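Pre-run checklist, two-hand fruit task, Flurell hands vs. Dular hands (sim only)

Filled in by me, Tuesday, before the comparison batch. Same sheet as last time with my comments typed in under each item, so skip down to the ones marked FIX if you only want the bad news.

1. Scene loads clean, no missing meshes
OK. Took two tries, but the first one was my fault (old path to the countertop file). Counter, board, box and fruit all come in where the config says they should. I reloaded it 3 times after that just to be sure and got the same layout each time.

2. Correct hand model on both arms
OK. Flurell on left and right for this round, and the Dular set goes on after lunch. Please check BOTH sides when you swap! Last month I ran half a batch with mismatched hands and the numbers were garbage, and I was the one who had to write that up.

3. Joint limits match the vendor sheet
OK on the fingers. FIX on the left thumb - the upper limit in our file is still the one from the old revision. It won't hurt anything while the left hand is idle, but it has to be right before we do handovers.

4. Idle hand parks open and clear of the board
OK. I like the left one standing up with the fingers straight, well away from whatever the right one is doing. The Dular default park pose is lower and I've seen it clip the board edge, so I'm going to write a new one for it before this afternoon.

5. Right hand holds the fruit without sinking into it
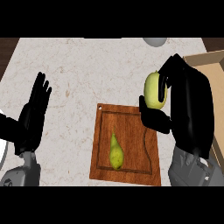
Marked OK with a comment. The contact settings I inherited were way too soft, and on the older runs the fingertips would go right into the skin of the pear like it was pudding. I stiffened them up and it's so much better now. I still want to look at the thumb from a second angle, because that's the spot where the soft contacts used to hide. If you're inspecting this yourself, pause on the lift and orbit around to the palm side. Don't trust the head view alone.

6. Grip force log is writing
OK. The file for the check run has 3564 rows in it, no gaps, timestamps going the right way (yes, I've seen them go the other way). Force channel is on 100 Hz for both hands. Leave it there, please, even if your machine is slow. Turn down the render instead.

7. Controller: Raju build on both arms
OK. Build 974. I know there's a newer one and I know it's smoother on the wrist, but if we change controllers in the middle of a gripper comparison then we're not comparing grippers anymore. After this batch, go wild.

8. Release: fingers open fully before the arm backs off
FIX, sort of. The fingers open fine, but the retreat move can kick in a hair early, and a round-ish fruit doesn't need much encouragement to roll. I added a short wait after the open command. It feels slow when you watch it. Leave it in anyway until we've got both sets of hands through the sheet.

9. Clearance between right hand and fruit on the board

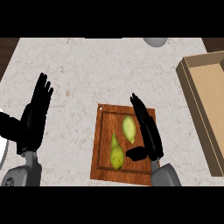
Item 9, Flurell hands: right hand next to both fruits on the board, left hand off to the side.

This is the one I'm pickiest about. With long fingers like these you get a lot of reach, and the price is that the thumb ends up down near whatever else is on the board. I marked it OK for Flurell, but only just. If your Dular run looks tighter than this, stop and write it down before you touch the offsets.

10. Camera exposure and view
OK. Head view shows the board and both hands, which is all the scoring script needs. The box is only partly in view on the right. Fine for this task, not fine for the packing task, so somebody (me, probably) has to redo the camera tilt before then.

11. Emergency stop key works in the sim window
OK. Yes, it's a sim, yes, I test it every time. The same key stops the Jisesora bench and I want everybody's fingers to know where it is.

12. Results folder named right
FIX. I had it as "flurel" with one L. Renamed it. Check your own spelling, the script won't complain, it'll just make you a brand new folder and put everything in there.

Overall: good to go on Flurell with items 3 and 8 open. Dular sheet still blank. I'll copy this one over and clear the comments when I swap the hands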